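Thursday, Poltdale bench, just after nine

Back on the pendant alarms. Marius Lazăr left me the three Predura units that came back in May with "button sticks" on the label, and I can say now that one of them does stick and the other two are fine (lovely to press, in fact!). The sticky one has a burr on the collar. I took it off with a needle file and then gave all three 200 presses each, one long hold every time, and had no missed calls to the test line.

Range next. With the Zisau base on the windowsill I walked the pendant down the lane and lost it at 371 paces, which beats the old base by 40. Indoors is another story – the boiler cupboard still kills it, same as last time, and I'd like Deák to look at the aerial before we blame the wall.
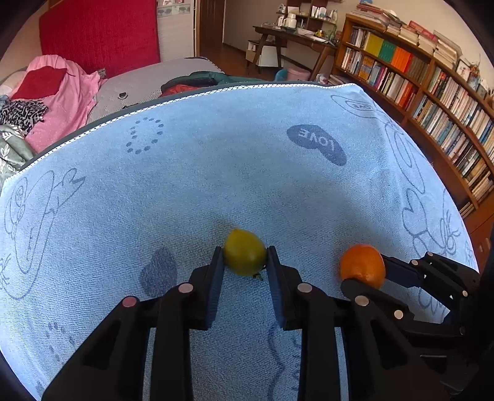

Lemon in the gripper, blue towel underneath.

Battery: the low warning came on at the right level on two units. The third chirped early, so I've swapped the cell and put it on charge until the afternoon. If it chirps again I'll open it up.

Still to do: the voice prompt is far too quiet for anyone hard of hearing (I had it at full and could barely hear it over the kettle). Ask Marius if the louder speaker fits the same hole. Also need another 100 lanyard clips, we're down to the bent ones.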